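Red cardboard storage box from Gralport, used for soft toys

Rating: 3 out of 5

I bought two of these boxes in April, one for soft toys and one for board games. The board game one sits on a shelf and hardly gets touched. The soft toy one is on the floor and gets emptied and filled again most days, so that is the one this review covers.

It came flat, in a sleeve with a folded instruction sheet. Putting it together took me a few minutes. You fold up the sides, push the base panel down flat and press the corners in with your thumbs. There are no clips and no glue. Mine had one corner that was cut slightly off and had to be forced. The second box went together without trouble.

The color is a strong red, inside and out. The outer walls are glossy and wipe clean with a damp cloth as long as you don't let water sit on the edges. The inside doesn't catch the light the same way, and the bottom of the box is dark, so small things get lost down there. I have tipped it out more than once to find one building brick.

For size, it suits medium plush toys best. The yellow bear in the pink shirt takes up a good share of it lying on its side, and the white bunnies with the plaid ears fit in next to it. Balls and smaller animals go wherever there is a gap. The sides are tall enough that you can pile things up against them and they stay put. A giant teddy would not go in, and I would not try to force one.

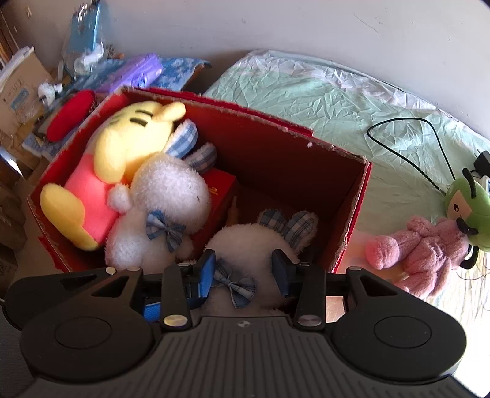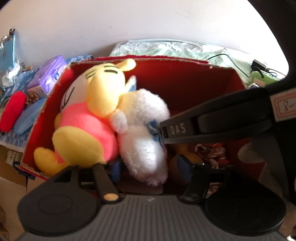
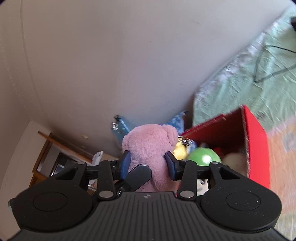
The red box with soft toys in it. The green ball is in the last one.

Now the edges. The top rims have started to tear, and where they tear you get pale, frayed cardboard showing against the red. I put clear tape along the top of the board game box before using it and that one still looks new. I should have done both. If you are buying this for a kid's room, tape the rims on the first day.

The walls have held up better than the rims. They stand straight and have not bowed. The base has stayed flat too, although soft toys weigh very little and I can't say how it would do with books. The sheet says not to sit or stand on it, and I believe it.

Before this we had a Hisano fabric cube in the same spot. The cube was softer and had handles, but it sagged when it was half full and things slid out over the front. The Gralport box keeps its shape whether it is full or nearly empty. It has no handles, so you have to pick it up from underneath with both hands. I also looked at a Flumard plastic tub with a lid. It would certainly last longer, but it was too wide for the space we have.

Delivery was fine. The sleeve was dented at one end and the box inside was not marked.

Good: strong color, tall sides, keeps its shape, folds flat again if you need to put it away.

Bad: rims tear and fray, no handles, no lid, dark at the bottom.

I would buy it again for games or craft supplies. For toys that go in and out every day I would pay more and get plastic, if I could find a narrow one.

Posted January 13, 2025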